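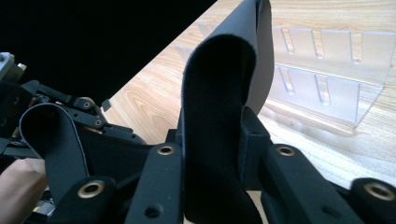
## How velvet gets its pile

Velvet is a cloth with two layers: a flat base and a short, upright layer called the pile. The pile is made of thread ends standing close together.

On many looms, two base cloths are woven at once, one over the other, with extra threads running between them. A blade cuts those threads halfway, giving two pieces of velvet.

Stroke the pile one way and it looks lighter. Stroke it back and it looks darker. The threads lean, so they reflect light differently.

A test strip 200 mm long is enough to see this.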